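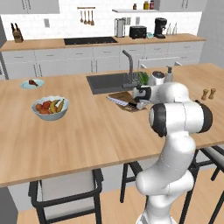 ## Can it wipe down a kitchen yet?

Short answer: sort of, in simulation, if you aren't in a hurry.

I spent most of September running one white arm through kitchen chores on my home machine. The cutting board is the one I keep going back to. There's a folded striped cloth on one end and a knife near the other, right by the sink. Any person would move the knife first and then pick up the cloth. The arm has to be told.

I ran the cloth pickup 683 times. It got hold of the cloth in 655 of them, and I was pleased until I looked at what happened next. Unfolding it was a mess - the thing bunches up and the gripper drags it like a wet sock.

Saodah Wijaya asked when she could have one at home. I told her the rendered kitchen never has crumbs in it and hers does.

Next up is the drumstick on the blue plate. I want it scraped off and the plate in the sink, in under 2 minutes. I've set aside over 4000 runs for that one.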